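Chapter 4
Teaching by Demonstration

A robot can be shown a task in two ways. In hand guiding, the operator takes hold of the arm and moves it. In remote control, the operator moves a separate device and the arm follows. Both methods record joint positions and gripper commands as the work is done.
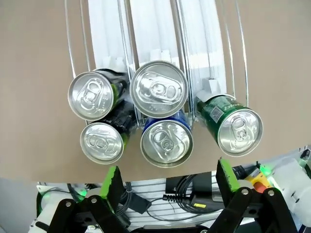 Figure 4.1 Wrist view of beverage cans at a dispenser rack, with the gripper fingers at the bottom.

The wrist view is useful for judging the grip. It tells the operator little about the rest of the table, so a wider view is needed when planning the next move. The Lekier exercises in this chapter use up to 400 demonstrations of one task.

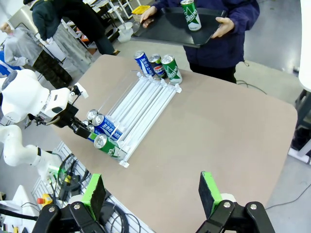 Figure 4.2 A two-finger gripper next to the cans at one end of the rack.

Section 4.1 covers hand guiding. Remote control begins in Section 4.2.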